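3.2 Demonstration collection

Robots are said to learn from experts. Ours learned from two people with hand-held grippers and a limited supply of patience. Each demonstrator held one gripper per hand and performed the task directly, with no robot in the room to get in the way. We had first tried remote control on the Vikus arm, where a skilled operator could move a bag of crackers from one side of a table to the other in the time it takes to eat one.

The task reported in this section is snack packing: packets go from a soft surface into a clear plastic box. We chose it after a rigid-block version proved so easy that every policy we trained looked brilliant, including one with a sign error in it. Packets crumple, slide over each other and change shape when squeezed. Soft surfaces add to the trouble, as pressing down to get a grip moves whatever lies nearby as well. Figure 4 shows the work under way, with one packet held between the pads and others in the box.

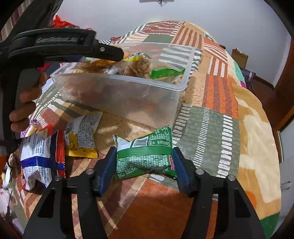

Figure 4. Snack packing on a patchwork blanket with two hand-held grippers.

Demonstrators received one page of instructions. It asked them to move at a natural speed, to keep both grippers in use where they could, and to leave their mistakes in. The last request was the hardest to enforce. People who will happily drop a packet in their own kitchen become perfectionists once they are being recorded, and in the early sessions we found long pauses in which the demonstrator was plainly composing the next grasp like a chess move. Flor Cárdenas rewrote the page before the August sessions, and the pauses mostly went away.

We collected 800 demonstrations and discarded 176. Most of the discards were tracking failures. The rest were episodes in which the demonstrator tidied the whole area, a habit we admire but did not want the policy to acquire. We kept episodes with a dropped packet as long as it was picked up again before the recording ended. Kwadwo Issahaku checked every retained episode by eye and reports that he no longer buys crackers.

A further 20 demonstrations were held out for tuning and were not used in any result below.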